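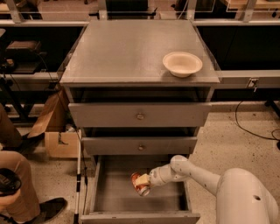
Chapitre 4. Stabilité des meubles à tiroirs

4.1 Moment de basculement

Un caisson non fixé bascule lorsque le moment des tiroirs sortis dépasse celui du bâti par rapport à l'arête avant. Tiroir ouvert à fond, le centre de gravité de la charge passe en avant de cette arête. Cas traité en cours : bâti de 40 kg, charge de 12 kg par tiroir.

Un tiroir bas déborde autant qu'un tiroir haut — à course égale, le moment statique est le même.

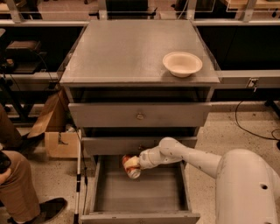
4.2 Exercice (mardi)

Caisson Skindik, profondeur 65 cm. Calculer la charge limite, un puis deux tiroirs ouverts. Négliger le frottement des glissières.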